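Bimla Malhotra does not want to be called a packaging expert. "Expert is what they call you when they want it for nothing," she says, and pours the tea before I've said whether I take milk. She has spent most of her working life fitting things into trays, first at Urach, then at Sedero, and now in a workroom of her own, where the main furniture is a varnished table and the main subject of conversation is plastic.

I had come to ask why anyone still packs trays by hand. She answered a different question, as I gather she often does.

"People think the tray is a box. It's a set of instructions. A good one tells you where the thing goes and won't let you put it anywhere else. A bad one has opinions."

The bad ones have filled a cupboard. She keeps them the way other people keep letters from former landlords. One, from her Sedero days, was drawn up by a designer who had measured the contents very carefully and forgotten that somebody would need to get a finger in to lift them out. They had ordered 1,384 of those. She was allowed to send back exactly half, and can still tell you that this was 692, in a voice that suggests the other 692 are outside the door.

The trays she likes best have ridges. She is hard to stop on ridges.

"Flat plastic is a sulky thing. You press it and it bends, you let go and it bends back the other way. Put a few waves across the bottom and it behaves. You can lay both hands on it and feel whether it's sitting level. I don't need a gauge for that. Mathur had a gauge, a beautiful one, and it was wrong from January until the summer."
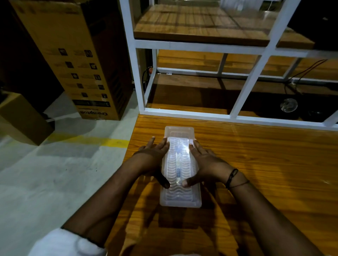 *Both palms down on a clear tray, with the slim item lying in its channel.*

Laying on of hands is my phrase, and she doesn't care for it. She calls it settling. Fingers go wide, thumbs come in towards the middle, and the weight is supposed to come from the shoulders. New starters push with their fingertips, she says, and go home with sore fingertips and a low opinion of the trade.

Does she ever get bored? She looks at me as if I'd asked whether she ever got bored of stairs.

"I did 700 in a week once, for Simum. By the Thursday I was dreaming in compartments. I put my sister in one. She fitted very well, she's always been tidy."

The table came from a school sale and is older than anything else in the room. She was told to cover it with rubber matting and lasted a morning before rolling the matting up again. On varnish a tray will slide, and she wants it to slide, so that she can turn it without lifting it. The glare she puts up with. The white metal frame with the wooden shelves beyond it she put together herself, over a weekend, with instructions she describes as "a rumour".

We get on to inserts, the loose racks that drop inside a tray and hold things apart. Here her views harden. An insert should go in with one hand steadying the rim and the other pressing, and if it wants a third hand it has been badly made and should be told so. She has written to manufacturers on this point. One wrote back thanking her for her interest in their cutlery range.

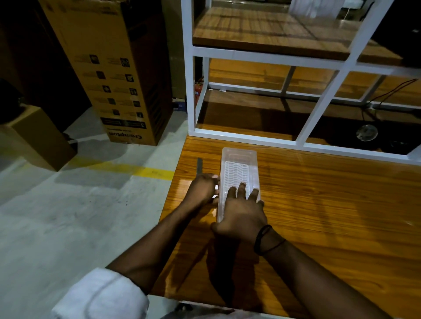 Mathur's old packing manual disagreed, holding that an insert ought to be fitted before the tray ever reaches the bench, and that anyone fitting one by hand was making up for a mistake further back. Bimla has the page marked. She concedes the second half of it.

"Of course I'm making up for a mistake further back. What do they think the bench is for?"

She has trained 23 people over the years and remembers which of them pressed too hard. A few still ring her when a new tray arrives and won't sit right. She asks them to describe the ridges over the telephone, and sometimes to tap the plastic near the receiver, and I have decided to believe her about this.

By now my tea has gone cold and I've been holding my notebook at an angle she evidently dislikes. She reaches over and squares it to the edge of the table, then asks whether I have any more questions or whether she can get on.

I ask what she would change, if a factory gave her a free hand for a day.

"Corners," she says. "Don't get me started on corners." She then talks about corners until it's time for my bus.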